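Category: About Us / Who We Are

Search this site Enter keyword Go

About Lelline

Lelline is a small translation and interpreting company. We work in Indonesian, Malay and English, mostly on documents that people need for ordinary reasons: birth and marriage records, school transcripts, leases, medical letters, product manuals and employee handbooks. We also send interpreters to hospitals, schools and county offices.

The company was started by Sutrisno Pattinasarany and Heather Gunn, who had worked together at a larger agency and wanted to take on shorter jobs that the agency turned away. They rented one room over a print shop and shared a phone line. The first paying job was a two-page lease. We still take two-page leases.

Today there are 13 of us on staff, plus freelancers we call on for court work and for weekends. Every document is translated by one person and read against the original by a second. Names, dates and amounts get a separate check at the end. If a stamp or a signature can't be read, we say so in the translation and do not guess.

Who does what

Sutrisno Pattinasarany runs the Indonesian desk and signs the certified work.
Heather Gunn handles accounts, contracts and anything to do with billing.
Wulan Yeoh schedules interpreters. Call her first if your appointment has moved.
Hafiz Sutanto and Aiman Teoh share the Malay desk. Aiman also looks after the term lists we keep for regular clients.

Rates and turnaround

Certified records are priced by the page. Longer work is priced by the word, and we give the full figure in writing before we start. Most single-page records are ready in 2 working days. Rush work is possible -- ask before you send it, as we sometimes have to say no. Interpreting is booked by the hour, and travel inside the county is included.

In January we moved our files to Raju, a job-tracking system, so each order now has one number that stays with it from the first email to the final invoice. Please put that number in the subject line when you write. Older orders can still be found by name.

Training

We run an evening course for people who speak two languages well and want to interpret for a living. It covers note-taking, ethics, medical and school vocabulary, and a good deal of practice out loud. So far 21 people have finished it, and several of them now work with us. The next intake opens 1 September 2018. There is no entrance test, but we do ask for a short phone call in both languages.

Our office is Suite 407, Stekum Building. The elevator is at the back, past the mail room. Walk-ins are fine in the morning. In the afternoon please call ahead.
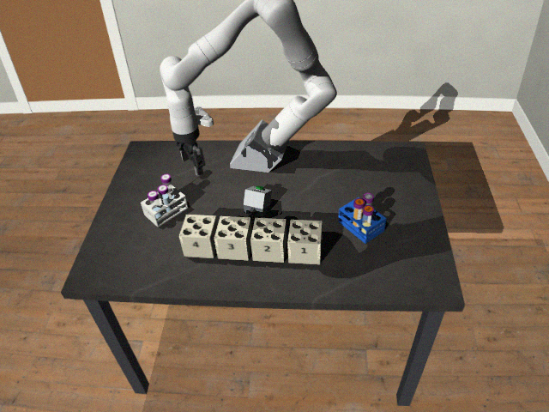
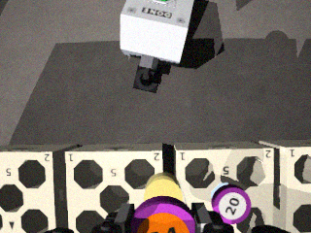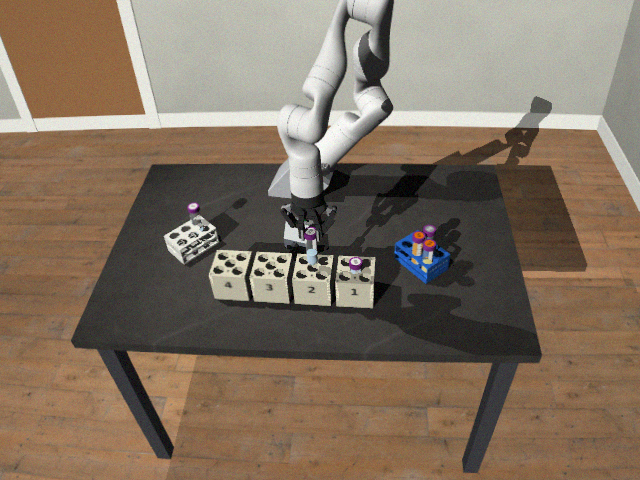
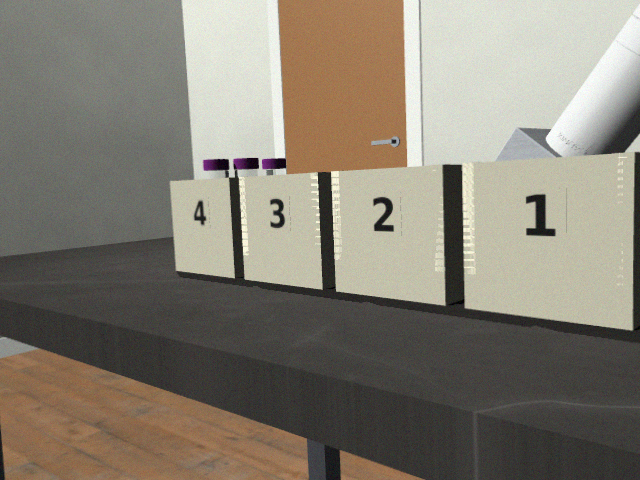

Computer renderings, tabletop series.

Share 13 Comments 2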